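3.2. El cargador como objeto doméstico

Cuando empecé con las entrevistas yo quería hablar de facturas de luz y de nada más. Llevaba el guion bien armadito, con sus preguntas sobre tarifas y horarios, y a la segunda casa ya se me había ido todo al traste: la gente quería hablarme de sus enchufes. De quién usa cuál, de quién lo deja puesto toda la noche, de quién se lleva el del pasillo y no lo devuelve. Facundo Iturra, que me acompañó en buena parte del trabajo de campo en Corkmont, me dijo que dejara el guion en la mochila y escuchara (y le hice caso, menos mal).

Visitamos seis hogares, todos en bloques de alquiler del barrio de Paquette, y volvimos a cada uno en diciembre, cuando las casas están más llenas y los enchufes escasean de verdad. Lo que cuento en este apartado sale de esas conversaciones y de los diarios de carga que llevaron los propios participantes, con la letra que cada cual tiene y los olvidos que cada cual comete.

Me llamó la atención lo rápido que un cargador deja de ser "un cargador" y pasa a ser el de alguien. En tres de las casas había colores asignados, pegatinas o nombres escritos con rotulador. Una madre me contó que compró uno de color chillón para su hijo mayor, a ver si así dejaba de quitarle el suyo, y que al cabo de dos semanas el chillón vivía en el bolso de ella. ¡Y tan contenta! En la literatura sobre consumo energético esto casi no aparece, y creo que es una pena, porque cambia mucho la manera de leer los datos: el aparato que medimos en la cocina el lunes puede ser otro el martes.

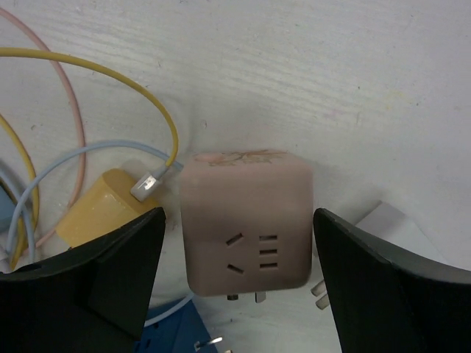

Figura 2. Adaptador de corriente de color rosa con dibujo marrón de ramas u hojas en la cara superior.

Volviendo a lo de las noches, que es donde más discuten las familias: casi todos dicen que desenchufan antes de acostarse y casi todos los diarios dicen otra cosa. Yo no lo leo como una mentira. Me parece más bien que "desenchufar" significa cosas distintas según a quién le preguntes - para unos es quitar el teléfono del cable, para otros sacar el adaptador de la pared, y para un señor muy serio del último piso era bajar el interruptor de la regleta del salón. En el cuestionario piloto, al que pusimos de nombre interno Bruvik, las tres respuestas caían en la misma casilla, así que tuvimos que rehacer esa pregunta entera.

También aprendí a no preguntar por el precio de buenas a primeras. En cuanto sale el dinero la conversación se pone tiesa y la gente empieza a contestar lo que cree que queremos oír. Funcionaba mucho mejor preguntar dónde lo habían comprado o quién se lo había regalado, y entonces el precio salía solo, normalmente acompañado de una queja sobre lo poco que duran los cables. De las quejas sobre los cables me ocupo en el apartado 3.3, que me quedó bastante más largo de lo previsto.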